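Open day demo at Varnalis — one task or two?
Went to the June open day. The simulator station showed a four-fingered gripper under a black cylinder with a white end cap. Is that scored separately from the arm run?

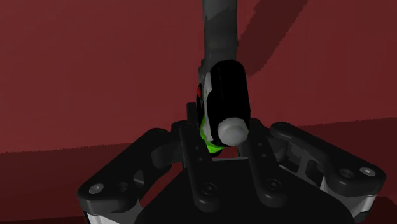

Drurnska
Separately. Each gets its own sheet — see the handout.

Jelisia
no idea, I left at 2

riihimaki57
The living room run has the two-fingered gripper holding a green and gray cylinder over the sofa back.

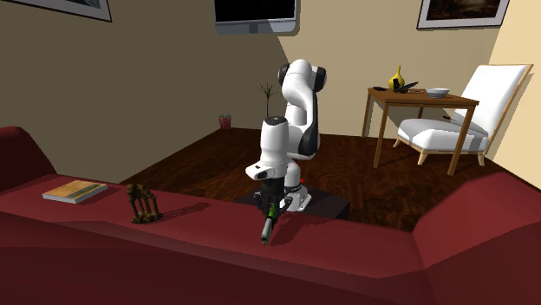 Handout, p. 189
Scores are listed there by station.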